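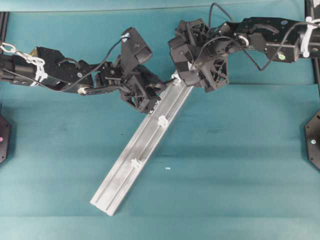 Two black arms and an aluminum rail on a teal cloth.

Druvine Incident Notes – README

Hello, and thank you for stopping by! Druvine is a collection of short public notices about road closures, small fires, break-ins and missing property in the town of Drultov, gathered from the notices the town posts on its own website and typed up in one tidy table. Annatjie Mabaso started it on her kitchen laptop and Henryk Mazurek joined in later to sort out the dates (which were, bless them, written in every way you can imagine).

Version 2, updated 2019-01-26

What you get

There are 2000 notices in one file, notices.csv, with 19 columns. The ones most people want are notice_id, posted, street, kind and text. The kind column takes one of six values: traffic, fire, theft, damage, missing, other. If a notice seemed to fit two of them, we went with whichever the town mentioned first.

A second file, streets.csv, matches old street names to new ones. Torkell Road changed its name in June, so please do use this file before you start counting anything by street!

Things to know

We took out the names of private people, along with house numbers and license plates. Early notices are often a single line, and a few stop halfway through a word – we left those just as they were posted. An arrest in a notice is only an arrest, and we don't follow cases into court, so please be kind and careful in how you write about them.

Loading it

The files are UTF-8 with commas between fields. Solanki, our little date-fixing script, is in the tools folder and runs on its own with no extras to install.

Spotted a mistake? Open an issue with the notice_id and Henryk will take a look.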